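Sanding back the desk top

Posted Mar 14, 2020

I have been meaning to write up the desk since I finished the legs. The top is the part people ask me about, so I will start there. It is pale wood with a strong grain, and I spent far longer looking at it than I did building anything underneath it.
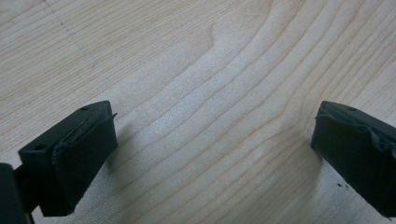
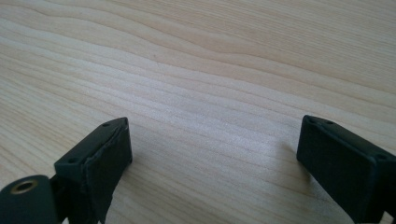 Getting the old finish off

The top came out of a house clearance in Jutitz and had a thick orange varnish on it. I paid 40 for it, which was fair. I didn't know there was a light wood under the varnish until I scraped a corner with a chisel.

I don't like chemical stripper indoors, so I scraped most of it and sanded the rest. Anyone doing the same should check first whether they have solid wood or veneer. I wasn't sure what I had, so I went gently, always with the grain, and stopped to look after every pass. It took six evenings. The dust got into the hall even with the door shut and a towel along the bottom.

Choosing a finish

I tried three on the underside. The wax looked good but marked as soon as I put a mug on it. The oil turned the wood yellow, and I had only just got rid of the orange. The third was a water-based matt varnish from Seltari, and that was the one I used. Two thin coats, a light rub down, then a third coat.

Intan Liew came round when the second coat was on and said it looked like a map of hills. I have thought of it that way ever since, mainly the wavy bits where the lines swell out and settle again.

Pencil marks

I mark out in pencil and I am bad at rubbing it out. A faint dashed line shows in the first picture, up in the left corner. A soft white rubber shifts pencil from bare wood fairly well if you don't press hard. Under varnish it is there for good, so do it before the first coat.

What is left to do

The back edge needs a strip to stop pens rolling off, and I still have to decide about a cable hole. I am putting that off as I don't want to drill through the grain in the wrong place. The drawers will have to wait until May. I have the runners but not the wood.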